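4.3 Entering a service record

Use this procedure to add a biographical entry for an officer or other rank to the Lotora service register. An entry may be saved as a draft at any step.

1. Select New Record and enter the surname, followed by all given names in full. Do not use initials where the full name is known.

2. Enter the date and place of birth. If sources disagree, enter the date from the enlistment papers and place the other in the Remarks field.

3. Enter schooling and civilian employment before enlistment.

4. Add each posting on its own line, with unit, rank on arrival and dates. The register accepts up to 1,000 lines per record.

Note: Acting and temporary ranks are entered in the Rank Held field, never in Substantive Rank.

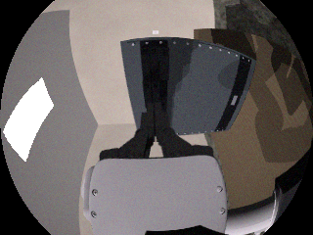
Figure 2. Gripper and finger linkages, computer rendering.

5. Add honours and awards in order of gazettal. Foreign awards follow Commonwealth awards.

6. Link family members who also served. Twins and other siblings must each have a separate record - do not combine them under one service number.

7. Select Submit for Review. The record is locked until the reviewer releases it.

Caution: Deleting a posting line also deletes any source citations attached to it. Deleted citations cannot be recovered.

Records brought across from the former Guérin card index, 1,542 in all, carry the prefix G and may lack a place of birth. Complete this field before making any other change to the record.

Questions about rank or unit names should be sent to Birutė Liepiņa, Register Editor. Requests to unlock a record should be sent to Tiago Marinho, Systems Officer.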